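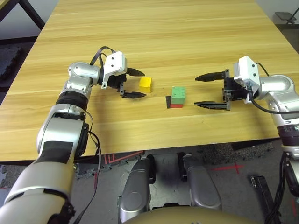 Nitgate, April

Courses > Work and Automation > Unit 4 > Handout: The Two-Arm Cell and the Packing Line

Last updated: April

1. Scope of this unit

Unit 3 dealt with fixed automation: conveyors, fillers, cappers, machines that do one motion for their whole service life. Unit 4 deals with machines that are taught a motion and can be taught a different one the next month. The case used throughout is the kit-packing department at Lisutent, a supplier of boxed teaching materials. The department employs 57 people over two shifts. Kits contain small loose parts (cubes, rods, counters, cards) packed into molded trays.

Students should have read the Forsberg chapter on task analysis before the seminar. The terms "job," "task" and "motion" are used in the sense given there.

2. The unit of work

A job is what a person is hired for. A task is a piece of the job with a start and an end. A motion is a piece of a task. Automation studies that work at the level of the job tend to overstate what a machine replaces. Studies that work at the level of the motion tend to overstate how hard the machine is to install. Task level is used here.

Colored wooden cubes are the standard practice part. The arms in the opening picture have their grippers open, with a yellow cube near one of them and a green cube stacked on a red block near the other. In terms of task analysis, a pick breaks down as follows:

 a. locate the part
 b. approach with fingers open
 c. close
 d. lift
 e. carry
 f. release
 g. withdraw

An experienced packer performs a to g without attending to any of them. When asked to list the steps, most packers at Lisutent gave two: "take it" and "put it in." Steps b and g were missing from every list. On a two-finger gripper these are the steps where most faults occur, because an open finger needs clear space on both sides of the part, and a neighboring part may be standing in that space.

A stack adds one more condition. If the upper block is wanted, the fingers have to close above the seam. If they close across it, both blocks come up, or the lower one comes up partway and drops. A packer corrects for this by feel. The cell has to be shown it.

3. How the cell is taught

The cell at Lisutent is programmed by demonstration. An operator guides the arms through the task, the motion is recorded, and the recordings are used to train the controller. The department's work instruction, titled Porkon after the project that produced it, sets 40 accepted demonstrations as the minimum for a new part. A demonstration is rejected if:

 - the part is pushed before it is gripped
 - the two arms enter the same zone at once
 - the operator pauses for longer than 10 seconds
 - the part is released above the tray floor and falls

The fourth rule was added by the packers. The original instruction allowed a short drop. Packers pointed out that a dropped cube often lands on a corner and has to be straightened by hand further down the line, so the time saved in the cell was lost at inspection.

4. What changed in the department

4.1 Distribution of tasks

Before the cell, each packer filled a whole tray. After it, the cell places cubes and rods, and packers place cards, flat counters and bagged items. Closing and labeling stayed manual. No positions were cut in the period studied, but two vacancies on the late shift were left open. Students should treat these as separate findings and report both.

4.2 New tasks

Three tasks appeared that were not in any job description:

Demonstrating. Done by packers who volunteered for it. At first it was unpaid in the sense that it carried no grade. It is now graded one step above packing.

Resetting. When the cell stops on a fault, somebody clears the parts from the table, checks the fingers and restarts the run. The task is short and comes at irregular times. It was assigned to whoever stood nearest, and this placed most of it on the same few stations.

Sorting rejects. The cell does not detect a chipped cube. Packers used to discard chipped parts as they went, without recording it. The discards only became visible as work when they stopped happening.

4.3 Pace

Under manual packing the pace was set by the person. With the cell upstream, trays arrive at an even interval. Packers interviewed did not describe the interval as fast. Their complaint was that they could no longer work ahead before a break. A buffer rack was later installed between the cell and the first manual station, and the complaint was not repeated in the second round of interviews.

4.4 Skill

The usual claim is that such a cell removes skill from the work. The department record is mixed. Hand speed counts for less. Knowing how parts behave counts for more, but only for those who demonstrate. Packers who do not demonstrate have a narrower job than before.

5. Measurement

The fault log for the first period of operation holds 151 entries. Before using it, note the following.

Entries were typed by whoever did the reset, and the wording varies. "Missed," "slipped" and "no pick" may describe the same event. Stops cleared without a log entry are not recoverable. Output figures from the cell count trays leaving the cell, while the older figures count closed boxes. The two series cannot be placed on one chart without correction.

6. Seminar preparation

Choose one task from a workplace you know. Break it down to motions, using the a to g list as a starting point. Mark the motions a worker would be likely to leave out when asked. Then write one page on who would do the resetting if the task were moved to a cell, at what grade, and what that person would have to stop doing in order to do it.

Bring two printed copies. The breakdown is discussed in pairs before the general session, and the second copy is handed in.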